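Home Gallery Workshops Notes Visit
Reading time: 2 min

The Breakfast Table – February 18, 2025

Welcome to the latest page of the Remisix gallery! This one is all breakfast. Since October I have been putting together settings for the little morning table we call Drodudent (an old name from the first tenants of the building, and it stuck), and I have had such a good time with it that the folder now holds 1,946 pictures. You get a very small slice of that.

I love breakfast things. Dinner tables get the candles and the good glasses, but a plate and something baked can look every bit as lovely, and you can set it out while the coffee drips. Most of what I write about on this page is color and surface, so if you came for recipes, try Notes – the marmalade one is still the most read thing on the site.

Pale plate, blue mat

My favorite setting so far, and the one I keep going back to. The mat is a big lavender-blue one with soft corners, and it has a fine texture that you only notice once you get close. A round plate in pale gray-white goes on top. Against a white table those two colors are so calm, and then a croissant comes in with all that golden brown and the orange ridges, and wow!

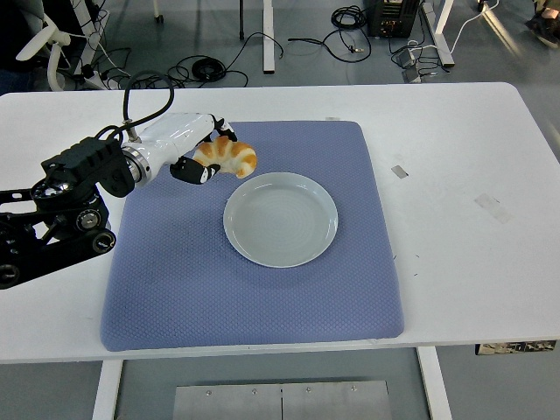
Notes on the mat

People write in about mats more than anything else, so a few lines on them. I like one that runs nearly to the front edge of the table, with bare table left over on one side for a cup or the newspaper. Rounded corners look friendlier to me than square ones. Kanchan Vishwakarma, who teaches our Saturday-style table class under the name Jornex, prefers linen and has told me so many times. We have agreed to keep both in the cupboard.

Notes on the plate

A raised rim is a gift with croissants – the flakes stay put! I also like a flat, shallow middle, so the pastry sits level and you can see the whole crescent. Pale gray is kinder than bright white under our lights. The Sitthichai shelf in the front room has 2 plates in that family that you are welcome to pick up and try with your own napkins.

Coming next

Jam jars, egg cups, and a whole page on butter dishes, which I have been looking forward to for ages. The mailing list has grown to 1,265 of you, and so many of the ideas come from your letters. Please keep sending them, and tell me what color you would put under a croissant. I am thinking of trying a dark green next, or maybe mustard.

Contact | © 2025 Remisix | Back to top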